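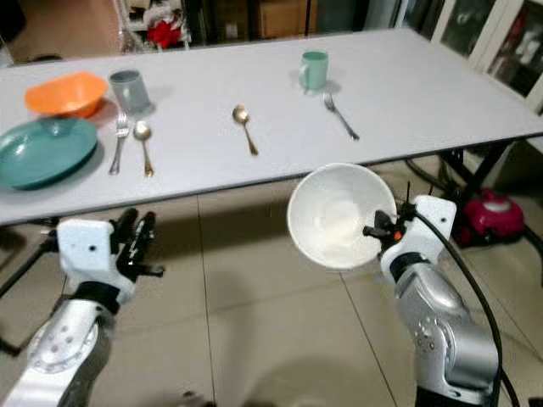 A white bowl in the right gripper, with the rest of the tableware still on the table.

Stoica 19 is out as of August 22, 2021, and I've been poking at it all week instead of doing my real job. It's the grasp planner from the folks at Oston, and the big change is how it handles thin edges. The old version loved to go for the middle of a dish (great for mugs, awful for anything wide and shallow). Now it looks for the rim first, scores up to 400 candidate pinches and throws out any that would bump the wrist into the table.

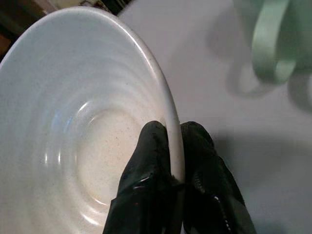 Stamatia Triantafyllou wrote most of the new scoring code, and she told me the shiny glaze was the real headache – depth readings go all speckly on it, so the planner now fits a smooth curve through the gaps. I love that fix! It's ticket 2323 if you want to read the whole argument.

Two-arm planning is still marked experimental, and you'll need to rebuild your Brisuvik config files before upgrading. Kasun Abeysekara has a script for that in the tools folder – run it twice if you have old calibration data in there.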